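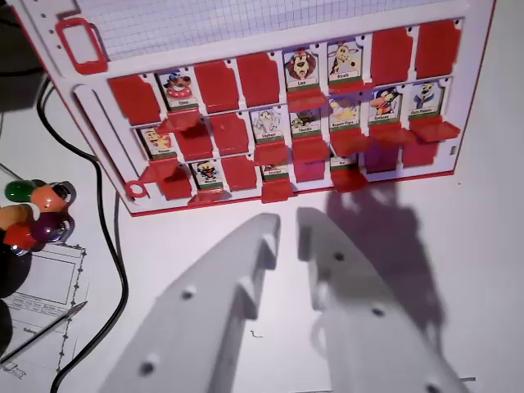
A red-and-white game board with animal cards, the lion and giraffe among them.

FOR IMMEDIATE RELEASE
9/23/25

Drasirel toy library opens a second branch in Drukwood, with 1005 games to borrow

I've been itching to send this one out. After a long summer of painting, lifting and arguing about shelf heights, the Drasirel toy library is opening a second branch, on Lalta Street in Drukwood, and you're all invited. Doors open this Saturday at ten. There'll be tea, squash for the little ones and a lot of games out on the tables, so please come and play something even if you've no plans to join.

If you haven't come across us before, we lend toys, puzzles and board games in the same way a public library lends books. You pay a small yearly fee, take home up to four things at a time and bring them back within three weeks. I started it in the back half of my shop in Drasirel, mostly to stop my own cupboards bursting, and it has grown a good deal since then. We have 174 member families at the moment and quite a few of them live out Drukwood way, which means two buses or a drive and a hunt for parking. I've had many a message asking when we'd come to them. Well, now!

The new branch takes over the old wool shop opposite the chemist. It's one big room with a smaller one behind it, and the smaller one will be our quiet room, with low lamps and no music, for anyone who finds the main room a bit much. The counter has stayed where it was, and so have the tiny wool drawers, which turn out to be just right for spare dice, counters and sand timers.

What's on the shelves

We're opening with 1005 games and puzzles at Drukwood, and all of them can go home with you. I'd set my heart on 1000, then a lovely box of wooden jigsaws came in during the last week. The shelves run by age along the left-hand wall, starting with stacking and sorting toys and ending with the sort of strategy game that eats a whole Sunday. Guessing games and memory games have their own bay by the window, because those are what grandparents ask for most.

There's also a languages shelf, and I'm very pleased with it. A fair number of our families speak something other than English at home, and others just want a head start before school French. You'll find picture lotto, word dominoes, animal games and snap in French, Spanish, Polish and Welsh, with more on order. Children pick up the names of animals at a terrifying speed this way – my niece had a good dozen of them by the end of one wet half-term and would not stop correcting my accent.

Missing pieces

I get asked about this more than anything else, so here's how it works. Every box has a contents list taped inside the lid. We check it when it goes out and again when it comes back, and if a piece has wandered off we give you a fortnight to look down the sofa. After that we'll try to replace it ourselves. There are no fines for a lost card or a chewed counter. If a whole game goes missing we'll have a chat about it.

Joining and opening hours

Membership is per household and covers both branches, so you can borrow in Drasirel and return in Drukwood or the other way round. Existing members don't need to do anything, your card will work in both places. Families who'd find the fee hard to manage can ask at the counter for a free place, no forms and no questions.

Drukwood will be open on Wednesday and Friday afternoons from two until half past five, and on Saturdays from ten until one. Drasirel keeps its usual hours. From April we hope to add a monthly games evening for grown-ups, starting with the Jemal club, who have been meeting in a pub with very small tables and would like somewhere to spread out.

Donations are welcome at either branch as long as the game is complete and clean. Please don't leave bags on the step, as the street is damp and cardboard doesn't forgive it. We're well off for chess sets and short of floor puzzles and anything for the under-threes.

Notes for editors

The Drukwood branch is at 101 Lalta Street. There is level access from the pavement and a toilet with baby changing. Press are welcome from half past nine on opening morning, before it gets noisy. Please ring the Drasirel shop during opening hours to arrange a visit or a chat with me.

Ends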